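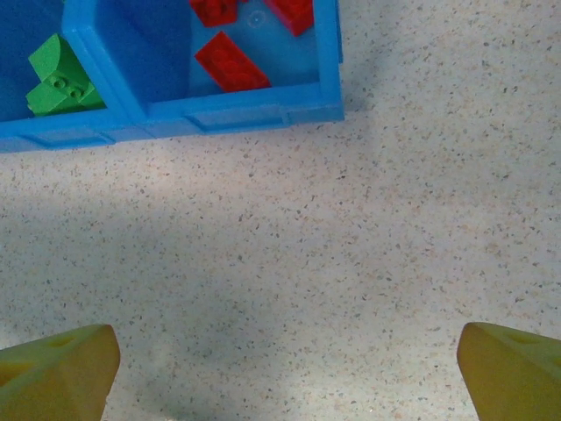
Figure 3. A divided blue plastic bin with two of its compartments in view.

4. What people do with leftover things

I want to slow down here and talk about sorting, because it ended up being my favorite part of the whole study and I hadn't planned on it at all. The interviews in Section 3 were supposed to be about how families in Rernerstead decide what to throw away. What I got instead, over and over, was people walking me to a closet and showing me how they decide what to keep. Batteries that may or may not be dead. Single shoelaces. The little bag of screws that came with a bookshelf two apartments ago!

4.1 The "maybe" pile

Every household I visited had a place for things with no place. I'm calling it the maybe pile, and I know Gökçe used "holding zone" in her earlier write-up of the Istora homes, but I never heard a single person say "holding zone" while digging through a drawer. They said maybe. Yatziri Rosales, who did most of the Spanish-language interviews with me, heard "por si acaso" so often that she started writing it as PSA in her notes (which confused me for a week, I kept looking for the announcements).

The maybe pile is a lot less random than it looks. When I asked people to tell me about the things in it, they went to the oldest stuff first and told me where it came from. One man had eight keys on a bread tie and could name the building for every one of them, including two that have been torn down. He didn't keep them to open anything. He liked having them, and he liked being asked.

I went in thinking that people held on to things because they were worried about money, and some of them told me exactly that. But the households that talked about money the most also had the smallest maybe piles, and I really don't have a clean explanation. Leobardo Bautista thinks it has to do with moving. If you've moved a lot, you've already had the argument with yourself over the bookshelf screws, and the screws lost. I think he's partly right, though I'd want to see it in a place where people move less than they do here.

4.2 Dividers and arguments

Containers with dividers (Figure 3) came up in 31 of the interviews, nearly always in the middle of a story about a disagreement. A divider makes you say out loud what belongs with what. Tape with glue, or tape with string? Are candles for emergencies or for birthdays? One couple had been going back and forth on the candle question since before their daughter was born, and she was ten feet away, in high school, rolling her eyes at both of them.

I coded these disagreements two ways. "Kind" arguments are over what a thing is, and "use" arguments are over when you'd reach for it. Older adults leaned toward kind and teenagers leaned hard toward use, so a teenager will happily put scissors in with the wrapping paper and leave them there. Baoshan Qiu went through the same transcripts without seeing my codes and split them almost the way I had, except for anything involving food containers. We never did settle the lids. They're left out of the tables.

4.3 Who gets asked

There's one more pattern I want to mention before the methods notes. In most homes a single person knew where everything was, and everybody else just yelled. "Where's the tape?" counts as a search strategy in my book, and a pretty good one! Heriberto Arriaga pointed out that our questionnaire had no box for it. We asked people where they look first, and we should have asked who they ask first. I've added that question for the Mfinanga visits in May, and I've kept the old wording next to it so the two sets can still be compared.

Related items
Section 3: Throwing things out in Rernerstead
Section 5: Garages, sheds, and the back seat of the car
Pulon household interview guide (revised)

Last updated 5/20/25

Contact the authors | Copyright the authors | Back to top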